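Ticket 277: Audio guide plays the wrong stop at Irkholm Castle
Opened by: Keisha Greenberg, visitor desk
Assigned to: Everett Blackwood, Luvesard support
Status: Reopened (again)
Opened 28 Nov 2022

3 comments · 5 watching · Share

Keisha Greenberg wrote:
Visitors press 11 at the chapel door and get the talk about the kitchens. A gentleman stood in front of the altar for some time, looking for the bread oven. Pressing 14 in the kitchens gives nothing, then a few bars of lute, then nothing. We restarted the handsets and put them back in the charging rack overnight. Same this morning.

Everett Blackwood wrote:
Thanks Keisha. Could you tell me which tour version shows on the start screen, and whether it happens in every language? Please also try one handset with the location beacons switched off (Settings, Position, Manual only).

Keisha Greenberg wrote:
Version is "March final". There is also a "March final 2" on the office computer, which I suppose should have worried me. English and German are wrong, French is perfect. With the beacons off it is still wrong, only quicker. 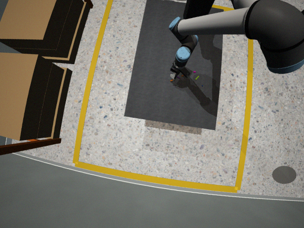 Everett Blackwood wrote:
Beacons ruled out, then. I compared the two stop lists. In the French one the Bellamy Tower is stop 5, up the spiral stair from the outer ward. In the English and German ones it has been taken out, and everything after it has moved up by one. Did somebody close the tower?

Ingrid Pennington wrote:
I did, in March, when the masons were repointing the parapet. I asked for the stop to be hidden. The tower opened again before summer, and I asked for it to be shown. Both emails went to an address at Bristosau, who had the contract before you, and both were answered very warmly.

Everett Blackwood wrote:
Hidden and deleted are two buttons next to each other in the old editor. I've put the tower back in English and German and sent the update out. Please leave the handsets in the rack until the light goes green, then test the chapel.

Keisha Greenberg wrote:
Chapel is the chapel. Kitchens are the kitchens. Closing this with some emotion.

Bukola Isah wrote:
Reopening, sorry. The tower stop now says the stair was built "for the use of the garrison and the toilet." The script I wrote says garrison and the chaplain. The German is fine – I had a colleague listen to it twice.

Everett Blackwood wrote:
That's in the recording itself, so it's outside what I can fix from here. Is Areeba Chaudhry still your narrator? One new line from her would do it, and I can splice it in.

Bukola Isah wrote:
She is, and she has asked to see the script she was given. I have looked at it. It says toilet. I'll send the new line tomorrow.

We use cookies to remember your login and language. Accept · Manage settings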